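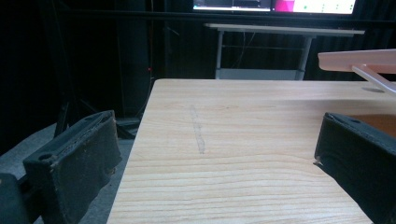
**Thread: seed storage, what are you all using??**

**okeke_plot48** wrote:

ok so cleaned out the seed drawer this weekend. disaster. packets from forever ago, half of them open, beans rolling around in the bottom. Need a system before fall planting. Paper envelopes? jars? Fridge or no fridge? My place gets hot in summer, no AC in the back room.

Budget is small. Not buying a cabinet.

---

**warnel_beans** wrote:

Jars. Glass, tight lid, back of the fridge. Done. Had onion seed go bad on me in one summer on a shelf and onion is the worst for that anyway. Tomatoes will forgive you, onions and parsnips won't.

---

**MCuautle** wrote:

Disagree on jars, at least for everybody. They take up the whole fridge and my wife has opinions. I do paper packets standing up in a plastic box, sorted by sowing month, not by plant. February is the fattest section, peppers and all that. Pull the month, sow, put it back. Cool closet is fine for a couple years.

Latest one, about to fill it:
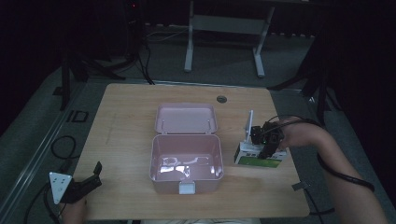

*pink box, open, nothing in it yet*

Any box with a lid that closes will do.

– Macario Cuautle, Mumanport

---

**warnel_beans** wrote:

> Cool closet is fine for a couple years

in Mumanport maybe. OP said hot back room. Plastic box in a hot room is just a warm box. Heat and damp together kills seed, dosen't matter how nice its sorted

---

**okeke_plot48** wrote:

hmm fair. there is a hall closet, stays cooler. would that do it? And what about the bean mess, I have no idea what half of them are

---

**tilly2472** wrote:

Hall closet yes. Dry them first!! Spread on a plate for a week, away from the sun, THEN box them. I boxed a batch of squash straight after rinsing one year. Mold on every one.

Mystery beans: soup or plant a row and see. I'd plant a row.

---

**MCuautle** wrote:

What tilly said about drying. Also write the year on every packet. Pencil, ink fades on me.

And warnel, I never said hot room, I said closet.

---

**warnel_beans** wrote:

you did, ok. Still say fridge for onions. Will die on that hill

---

**nastora_gal** wrote:

Just buy fresh onion seed every year? It's cheap. I keep 2 boxes, one for this year's and one for whatever's left over, and the leftovers get a germination test. Ten seeds in a damp paper towel, in a bag, top of the fridge. Fewer than half sprout, compost.

---

**okeke_plot48** wrote:

top of the fridge, not in it?

---

**nastora_gal** wrote:

On top. It's warm up there. Check after a week, peppers take longer, parsley takes forever

---

**okeke_plot48** wrote:

ok going with box + hall closet, sorted by month. fresh onions every year. Drying the squash seed now. Will test the old tomatoes tonite and post numbers when I have them

---

**warnel_beans** wrote:

Post the beans too, might know some of them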